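Section 4. Setting up the church calendar

Read this section before you enter the first service. Taler can show the feasts of the Western churches, the feasts of the Eastern churches, or both together. The setting decides the date of Easter, and many other dates depend on Easter, so it is better to choose it correctly at the beginning.

4.1 Before you start

You need the administrator password and the list of feasts which your parish keeps. If your parish uses a printed calendar from the diocese, keep it next to you. The program does not know local feasts, for example the patron saint of your church, and you will enter them by hand in step 6.

4.2 Choosing the tradition

1. Open Settings, then Calendar, then Tradition.

2. Select Western, Eastern (Julian), Eastern (Revised Julian) or Mixed. In Revised Julian, the fixed feasts such as Christmas follow the civil date, but Easter is still calculated in the Julian way.

3. If you selected Mixed, choose which tradition is the main one. The main tradition is printed in black and the second one in gray.

4. Press Calculate. Wait until the message "Year complete" is shown. On an older computer it can take 2 minutes.

Note: The Armenian and Ethiopian calendars are not included in this version. A parish of these churches can select Empty Calendar and import its own file. 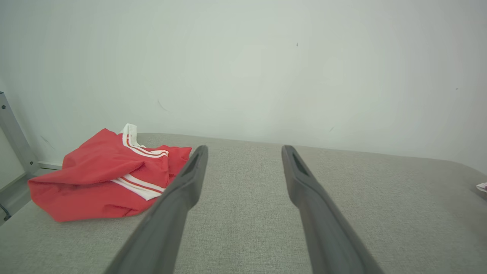 5. Check the date of Easter against your printed calendar. If the two dates are different, go back to step 2. Do not correct Easter by hand, because Ascension and Pentecost will then stay in the wrong place.

6. Open Local Feasts and press Add. Write the name of the feast, the day and the rank. The name can have up to 70 characters, spaces included.

7. Press Save.

Caution: When you change the tradition later, all movable feasts are calculated again. Readings that you have attached to these days are not deleted, but they go to the list Unplaced Readings, and you must attach them one by one. Make a backup first.

4.3 When a local feast falls on a Sunday

The program does not decide this question for you, as the rules differ between churches and sometimes between two parishes in the same town. It shows a yellow mark on the day. Click the mark and choose Keep, Move to Monday or Omit. If your priest or pastor has not decided yet, choose Ask Later — the mark stays yellow and the day is printed without the local feast.

4.4 Fasting days

Fasting days are switched off in a new installation. To see them, open Calendar, then Fasting, and select Show. In the Eastern calendars every Wednesday and Friday is marked, except in the fast-free weeks. In the Western calendar only Ash Wednesday and Good Friday are marked.

4.5 Printing

The wall calendar needs 16 pages in the large format. Print one page first and look at the gray text, which is too pale on certain printers. You can make it darker under Print, then Contrast.

If the message "Error 592" is shown, the calendar has a feast without a rank. Open Local Feasts, sort the list by rank, and fill in the empty line at the top.

Text of this section: Nouhaila Zerouali. For the import of readings, continue with Section 5.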